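Ilstead Evening Program
Ceramics for Beginners, Unit 2: Drying, Firing and Glazing Small Vessels

Read these notes before the April studio session. Bring your unit 1 pieces, even the cracked ones.

Drying

Clay shrinks as it loses water. Thin parts dry first, so a cup with a thick base and thin walls pulls against itself and may crack where the two meet. Keep walls and base close to the same thickness. Cover the rim loosely with plastic for the first day and leave the lower part open to the air.

Square forms need more care than round ones. The flat sides tend to bow inward and the corners take most of the strain. Round the corners with a damp sponge while the clay is still leather hard. Press a thin coil into each inside seam.

Bisque firing

The first firing turns dry clay into a hard, porous body that can be handled and glazed. Our kiln is set to stop just under 2000 degrees Fahrenheit. Heating is slow at the start to let the last of the water leave. The full cycle takes 11 hours, plus cooling. Do not open the lid until the display reads below 200.

A small square form with rounded corners and an open top, in beige, stands on the white board.
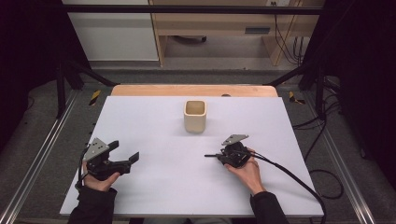 Glazing

Wipe each bisque piece with a damp sponge to remove dust. Stir the bucket from the bottom. Dip for a count of three, then let the piece drain over the bucket. Wax the foot first, or wipe it clean afterward. Glaze left on the foot will stick to the kiln shelf.

For this unit use only Atinga White or Vultus Clear. Both are mixed for our clay. Test tiles hang beside the sink.

For next time

Glaze one piece and write down the glaze, the number of dips and the wall thickness. Put your mark on the base with underglaze pencil. Unmarked work goes on the bottom shelf.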